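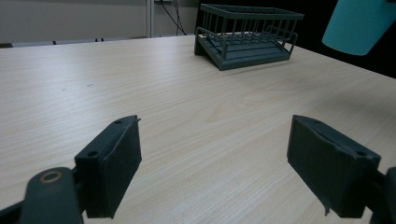 ## August 2, 2020: Sester oil, cure and sheen

Second coat on the Flenunley top went on before lunch. Same can of Sester as the first coat, stirred, not thinned. Grain raised less than it did in March on the test boards. Sanded with 212 by hand between coats, along the grain only.

Weights, test board B (blond stock, same batch as the top):

- bare: 159 g
- after coat 1, wiped and left overnight: not recorded, scale battery flat
- after coat 2: to be taken tomorrow

The Vundard wax on board A still prints if a mug is left on it. Leif Nygård thinks it was buffed too early. Could be. I would sooner drop the wax from the schedule than add another day to it, but board A stays on the shelf until he has tried his way.

Sheen reads soft under the overhead lights, no hard glare. There is a tiny dark speck left of center. If it is dust in the oil it should lift with a fingernail once cured; if it is in the wood, leave it. Do not spot-sand, the patch will show as a dull ring from the window side.

Open points:

1. Water drop test on B at 100 hours, then again on the underside of the top.
2. Ask Pan whether the next can comes from the same lot. The label on ours is too stained to read.
3. Rags: the metal bin was left open again. Lay them flat outside or put them under water, lid shut.

Leif has the key to the finishing room until I am back. Third coat only if B drinks the water.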